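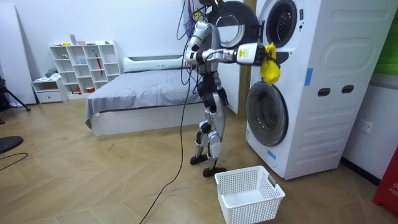

Figure 4.1 The laundry station at the Gagnon open day. The humanoid has a yellow cloth in its hand, and the door of the upper machine is open.

Chapter 4
One Cloth at a Time

I nearly skipped the laundry station. It was a Friday in August, I'd driven 55 miles to Zeldale for the open day at Gagnon, and what I wanted to see was the big warehouse floor everyone had been talking about (we'll get there in Chapter 6, I promise). But the line for the warehouse was long, so I wandered down the hall and ended up standing in front of a bedroom with a robot in it. I stayed 35 minutes!

You've probably done a load of wash this week without giving it a thought. So had I. Then I looked at that yellow cloth hanging all bunched up from a robotic hand and started wondering what the machine would have to know. Where is the edge of the cloth? Is any of it caught on the door? A coffee mug keeps its shape when you pick it up, but a cloth takes a new one every time you touch it, and engineers have a name for things like that: deformable objects. They'll keep us busy for most of this chapter.

Look at the arm, too. It's reaching out at shoulder height, well away from the body, and the knees are a little bent. Try it yourself with a wet towel and notice what your feet do. Balance and reach are tied together, and in Section 4.3 we'll work out how with nothing fancier than a seesaw.

The engineer on duty took questions from a crowd of 13, and I scribbled down as many as I could. My favorite came from a kid near the front who wanted to know if it did socks. You'll find that one in the exercises on page 38, along with a few of my own from the drive home.

Before you read on, get a dish towel and drop it on the table. Pick it up by one corner, then drop it and do it again.

Key terms: deformable object, grasp, reach, tether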